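Equipment Review: Drota Washroom Unit, by Sernusik
Issued by the Housekeeping Services Office, Grarneveck Residences
Sun 18 November

Scope of this review

Grarneveck Residences operated one Drota washroom unit in the Bošković building throughout October. The building has 78 furnished rooms, each with a private bathroom, and is cleaned by the same housekeeping team that serves our other properties. The unit was supplied by Sernusik under a rental agreement at the standard rate. The supplier has not seen this review before publication and had no part in writing it.

The review is intended for housekeeping supervisors and for the attendants who would be asked to work beside the machine. Purchasing staff may also find it useful, although the financial comparison has been prepared separately and is not repeated in these pages. Our main concern was the effect of the unit on the working day.

What the unit is sold to do

The Drota is offered for wiping washbasins, counters and the outer surfaces of bathroom cabinets. It does not clean toilets, showers or floors, and the supplier's material is clear on that point. It does not change linens or restock supplies. An attendant brings the unit to the bathroom door, confirms the room on the handset, and loads the cloths. The unit then works through the surfaces it has been assigned and signals when it is finished or when it needs help.

Cleaning product is applied by the attendant. We had expected the machine to dispense its own, and the first week's schedule was written on that assumption. It had to be rewritten.

Setup and training

Delivery and installation took one morning. The unit was then walked through each type of bathroom in the building, of which there are three. Two gave no difficulty. The third, on the top floor, has a narrow door and a raised threshold, and the unit could not enter without being lifted. Lifting is not permitted under our own safety rules, so those rooms were taken out of the trial and cleaned by hand as before.

Attendants received 40 minutes of instruction on the handset, the stop button and the cloth holder. This was too short. Most of the time went to the handset, which is simple, and very little to what an attendant should do when the unit halts partway through a basin. In the second week we added a practice session in a vacant room, with the unit stopped on purpose at different points. Attendants reported that this session was of more use than the original one. Any property considering the Drota should schedule it from the start.

Quality of work

During October the unit was assigned 792 basin cleanings. A supervisor inspected a portion of these each day using the same checklist applied to manual work. Results on basins with ordinary use were good. Rims, faucet bases and the flat ledge behind the faucet were wiped evenly, and the inspection marks for these areas were slightly better than those for manual cleaning in the previous month.

Results were weaker on dried toothpaste, hair dye and makeup. The unit applies steady pressure and does not appear to increase it when a mark resists. It will pass over the same spot several times and then report the surface as complete. An attendant would reach for a brush or leave the product to soak. For this reason the supervisor instructed the team to check every basin before leaving the room, including those the handset showed as finished. The check is short, but it must be counted as part of the work.

Overflow openings and the groove around the drain ring remain manual tasks. The unit wipes across them and does not clean inside.

Cloth handling

The unit accepts our usual microfiber cloths, which spared us a separate supply contract. We continued our existing color rule, under which blue cloths are used for basins only. The rule depends on the person who loads the holder, as the machine does not check colors. On two occasions in the first week the wrong cloth was loaded, and both were found at inspection. A printed card was then attached to the cart. No further cases were recorded.

Cloths must be folded before loading. A loosely folded cloth can trail and leave a streak on the cabinet front. Attendants with long experience adapted to the required fold within a day or so. Temporary staff took longer and should be shown in person.

Effect on staff

Before the trial, the team was told in writing that no position and no scheduled hours would be removed because of the unit. We recommend that other properties make the same commitment, and make it before the machine arrives. Questions about hours were raised at the first briefing in spite of the letter, and were raised again when the next month's schedule was posted.

The change most often mentioned by attendants was a reduction in bending over low basins. Several also stated that they had more time for showers, which have been our weakest inspection area for some years. Shower scores rose modestly in October. One month is too short a period to attribute that result to the unit with confidence.

There were objections as well. The work was described as more broken up. An attendant who is making a bed must stop when the signal sounds, enter the bathroom, correct the problem, and return to the bed. On days with frequent signals this was tiring in its own way. The signal tone cannot be lowered below a level that can be heard in the corridor, and residents who work from their rooms complained about it. Sernusik has informed us that a quieter setting is planned. We have no date for it.

A second objection concerned responsibility. When a resident reported a poorly cleaned basin, the record showed the name of the attendant who had confirmed the room. Attendants considered it unfair to be named for work performed by the machine, and the office agrees. The record now carries two lines, one for the task and one for the final check. The handset software does not support this division, and the second line is kept on paper.

Staff should also be aware that the unit keeps a record of how long each room remains open on the handset. We switched off the staff-level report at the outset and do not intend to use it.

Records and reliability

The handset logged 1,341 completed surfaces of all kinds in October, including the basins counted earlier. The unit was out of service for one full day owing to a fault in the charging base, which the supplier replaced. Minor halts were common in the first week and less common afterward, mainly after attendants began clearing residents' personal items from the counter before starting.

Recommendation

The Drota is suitable for buildings with step-free bathrooms of a similar layout and a stable team. It is less suitable where rooms vary widely or where much of the work is done by temporary staff. Grarneveck Residences will extend the rental in the Bošković building for the winter, with the top floor excluded, and will review the arrangement again in the spring.
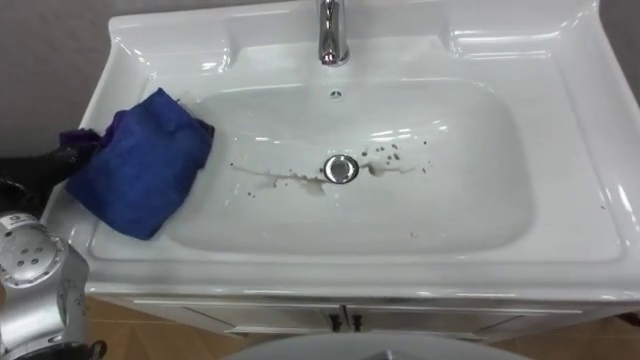 The final check should be made with the bathroom light on and from directly over the basin. Attendants are asked to begin at the drain and move outward, and to look for small marks as well as large ones. On a white basin with brown residue, the heaviest soiling may sit close to the drain ring while thin tan streaks run out to the sides and single dark specks lie well away from the rest, one of them toward the lower right of the bowl. Specks of that kind are the most frequent reason for a failed inspection. Where the gripper is still holding the blue cloth at the left of the bowl, the attendant should wait for the finish signal or press stop before reaching in. Marks that remain after the signal are to be removed by hand and entered on the paper sheet under final check.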